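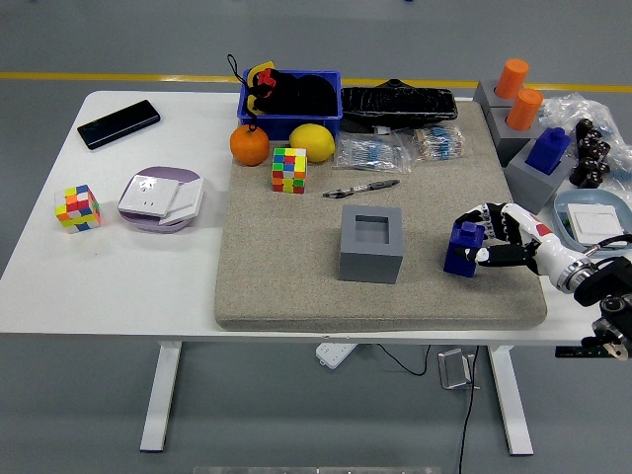

Jonas Grabner finished the second story at 8 in the morning and wrote in the margin: no.

The collection was called "The Ferry to Lundomden" and had 341 pages. Its author, Svenja Stöckli, had been his student for one winter, and now the newspaper wanted his review for May.

He made coffee and read the third story. In it a retired teacher receives a book from a former pupil and cannot find one kind word for it. The teacher had his gray coat. He also had his habit of reading with the door locked.

"She has put you in," said Verena on the telephone. She laughed a little. "Is it a good portrait?"

"It is too long," he said.

But he read it again, more slowly. On the last page the teacher goes down to the river and reads the book aloud to the water – badly, because his glasses are at home. Jonas looked for his own glasses. They were on the shelf, next to the letter from her which he had not opened.

He erased the word in the margin. The pencil had gone deep into the paper, and one could still read it.

Then he began his review with the third story, and he did not say who the teacher was.

More short fiction
The Translator's Umbrella – Urs Marti
Bomstead, Second Floor – Hubert Hämmerli
A Room at Eberhard's

Contact | © Clultico | Back to top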